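About us

Hi, and welcome to Drovcombe! We help small companies work out what to buy before they buy it, and the thing we get asked about most is robots and all the gear that goes with them. I started the business after watching my old employer spend its whole equipment budget on an arm and leave nothing for the tables, the cabling or the training (I was the one who had to explain the second invoice). 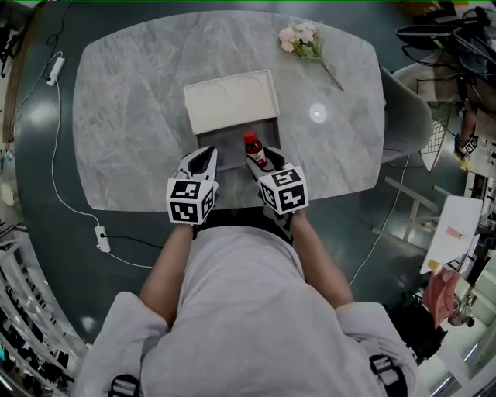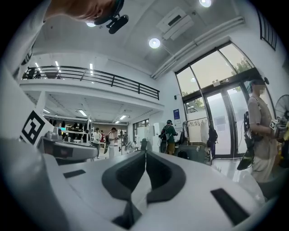 Hand-held grippers with their marker cubes, at work on the same floor.

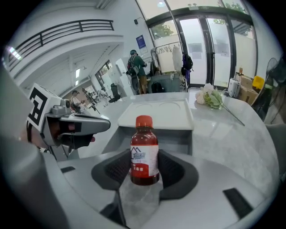
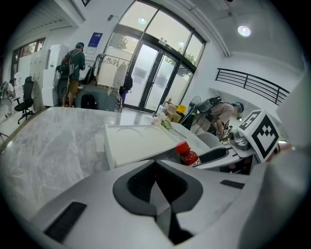 When should we start budgeting for a robot?

Two budget rounds before you want it running. Use the first for a site visit and quotes, and the second for the purchase itself, plus spares, floor space and staff hours. If your year closes in September, talk to us in spring.

We work out of Praltgate, in a unit of 700 square feet that always feels smaller on delivery days. There are three of us, and between us we write equipment plans, compare quotes and read the service contracts right down to the small print – I love that bit, sorry! We don't sell hardware and we don't take commission from anyone who does.

Our planning sheet is called Rumano. It began as my own messy spreadsheet and now has a tab for every cost people tend to forget, like freight, batteries, storage and replacement finger pads. Clients keep their copy when we're done.

First calls are free. Bring your floor plan and whatever number you've been given to spend, even if it makes you wince.

Page updated August 4, 2023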